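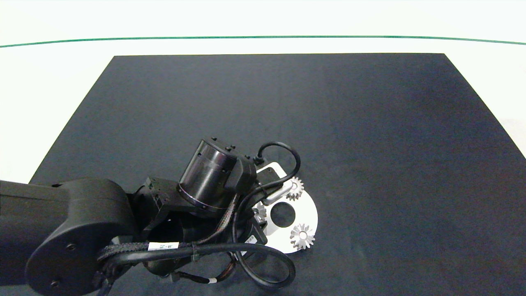
Search this journal Advanced search

3.2 Work surface

All trials at the Pevari site used the same covering, a matt, dark grey mat laid flat on a pale floor (Figure 2). Plain mats were preferred to patterned ones, as small items are easier to pick out against an even ground. Each of the 165 items in the Wamik set was placed singly and the mat was cleared between trials. Slight differences in tone across the mat were left uncorrected. Of the full set, 26 items were darker than the mat and are reported separately in Section 4.

Figure 2. Dark mat on the pale floor, with a thin green line running across the floor beyond its far edge.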